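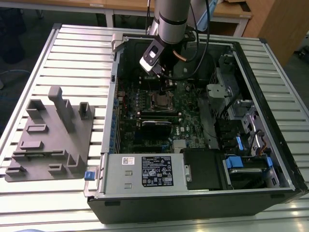
No. 682

A few posts on keeping an old desktop going, for anyone with one under the desk at home or in a small office.

1/ I do the books for Ocampo, a tile shop in Jiltov. The office runs on 2 desktops. Both were bought used, and both still do the job.

2/ Last October one of them started shutting down in the middle of invoices. A new machine wasn't in the budget, so I opened it up on a Saturday.

3/ It was dust. Tile dust gets into everything – drawers, printers, the coffee maker. I used canned air and a soft brush with the power cord out. No shutdowns so far this year.

4/ Next was memory. Look up what your board takes before you buy. I ordered the wrong kind from Umodby the first time and had to pay return shipping.

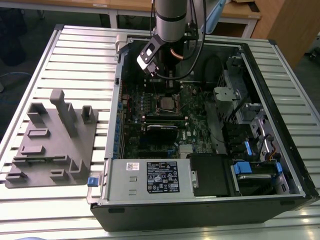
Desktop on its side, cover off.

5/ Back up first. Our customer list has 4,000 names in it and for years it lived on one drive. Now there's a copy at the shop and a copy at my house.

6/ The software is the harder part. We use Prodance for inventory, and the next version won't run on what we have. I'm staying on the old version until spring.

7/ If yours is slow, check what opens at startup before you spend any money. Ours was loading a label printer program for a printer we gave away.

8/ Next week: what to do with the old drives.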